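Kalora wire cup rack: six months on my counter

I'll start with the bit that matters most to people in small kitchens. This thing has earned its spot, and my counter is so short that the toaster lives on top of the fridge. Everything that stays out has to fight for it.

I bought the Kalora because of a cabinet problem. We moved in February and the new place has one cabinet over the sink, and it's the shallow kind where you can fit plates or you can fit cups and you can't fit both. For a while I stacked the cups inside each other, which went fine until two of them got stuck and I spent a whole evening running hot water over the outside and swearing. (Ice water in the inner one, hot water on the outer one, wait, twist. You're welcome.)

My friend Catinca Onu had been after me to get a cup tree for years. She has the Ustosik one, the big wooden one with the fat pegs, and she loves it the way some people love a cast iron pan. I borrowed it for a couple of weeks to see if I was a cup tree person. I am! But I'm not that cup tree's person. The pegs are meant for mugs with handles, and most of what we drink out of at home is plain tumblers, because my kids drop things and I gave up on ceramics somewhere around the second broken bowl.

What I looked at

The Arnardóttir rack was the pretty one. Very slim, very Scandinavian, and priced like it. I had it in my cart three separate times. What put me off was the reviews, where person after person said it slid around when you pulled a cup off one side. A rack you have to hold with your other hand is a bad rack, I don't care how nice it looks next to the olive oil.

The Grarach was the cheap one and I did buy it. It lasted 8 days. The coating started flaking near the bottom and left little specks on the counter, so back it went. They refunded me without a fight, I'll give them that.

Then the Kalora. It's a wire design, so a tumbler goes on upside down over an upright loop and just stays there. No handle needed. It comes in black, white and gold, and I went for gold because the faucet in this kitchen is brass and I've decided to lean into it.

Putting it together

There's nothing much to do. It came flat in the box with the base as one piece and the arms as another, and a small bag of screws. Took me less time than finding the screwdriver. One of the screws went in a little crooked and I left it, and it's been crooked ever since with no ill effects.

Living with it

Drying is the big win. Our old habit was to set cups face down on a dish towel, and they'd trap the damp and come out smelling like the towel. On the loops the air gets up inside, and by breakfast they're ready to go. I still give the kids' cups a quick wipe if there was milk in them - milk film is its own problem and no rack is going to fix it.

It does drip. Of course it drips, it's a wire rack. Kalora sells a tray separately, which annoyed me enough that I refused to buy it on principle. I put a folded cloth underneath and swap it out when I remember.

Cleaning is a wipe with a damp sponge. Our water is hard, so I get white spots on the metal, and those come off with a splash of vinegar. Don't use the scratchy side of the sponge. I did once, low down at the back where only I know about it.

Wide mouthed cups sit best. Skinny glasses go on too, though I get nervous with anything tall and thin and I wouldn't hang wine glasses on it at all. Travel mugs, forget it. Too heavy, and mine made the whole thing lean.

Light plastic tumblers are the best match, in my opinion. Pale blue on the gold looks pretty cheerful too:
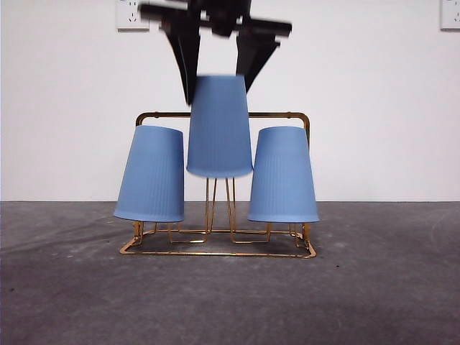
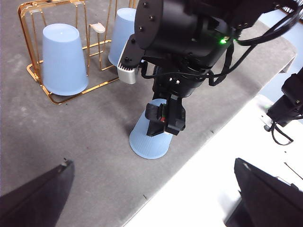
Gripes

The tray, as mentioned. Also the feet! They're bare metal, and on a slick counter there's a bit of a scrape every time you move it. I stuck felt dots on mine, 5 cents each at the hardware store. For what Kalora charges, those could have been in the box.

And the gold isn't quite the gold on the website. Mine's a touch paler in daylight and goes warmer at night under the kitchen bulbs. I like it, but if you're trying to match drawer pulls exactly, maybe order and compare before you throw out the packaging.

Would I buy it again

Yep. Catinca still says hers is better, and for mugs she's right. If you're a tumbler household, get the Kalora, and pick up some felt dots while you're at it.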